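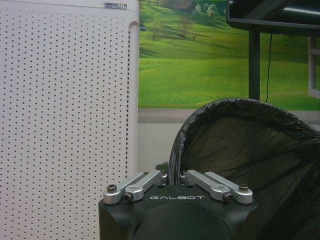
Gareth Stockdale wants to know if the meadow came in one piece or in strips, and whether a person could hang something like it without falling out with whoever is holding the other end.

Strips, Gareth! Seven of them, numbered on the back in pencil-gray so faint I had to take each one over to the window to read it. And yes, we are all still speaking, although there was a quiet spell in the middle of strip four.

For anyone just joining, this is my long and rambling thread on the office wall, which I have been promising since November and am only now sitting down to write.

The mural is from Skonow, the pattern is called Odwood, and it cost $382 with the paste included. I looked at forests, I looked at a misty lake, and I kept going back to the plain green hill with the little trees on it (and the brown building way off in the distance, which I have decided is a barn).

I did wonder if that much green would be tiring to work beside all day. So far it's the opposite for me. The grass is darker up top and gets lighter as it comes down, so the bottom of it is quite soft, and that's the part you mostly see from a chair.

We stopped it short of the floor and left the wall underneath a plain grayish white. My sister thought we should have run the grass all the way down to the baseboard. I can see it her way, but chairs bump walls, and I would much rather touch up paint than try to patch a field.

Speaking of chairs, I went with the black mesh back in the end. I sat in the padded kind at the Clegg showroom for 35 minutes and got up feeling like I'd been wearing a coat indoors. Mesh lets the air through, and it lets a bit of light through too, so it doesn't sit there like a big dark lump against all that grass.

The air purifier is the tall white one with the tiny holes all over the front. I had it in the hallway at first and moved it in here for the paste smell, and then I just liked it where it was. Do run a soft brush over those holes now and then, they hold on to dust more than you'd think.

Oh, and a few of you asked about lining up the trees at the seams. Start from the middle strip and work outward! I started from the left like a person reading a book, got two strips in, and had to peel them both off again while the paste was still forgiving.

Flelosia, you asked if I'd do the opposite wall to match. I've gone back and forth on it and I think one hill is plenty. That side is getting shelves, as soon as I can settle on a depth.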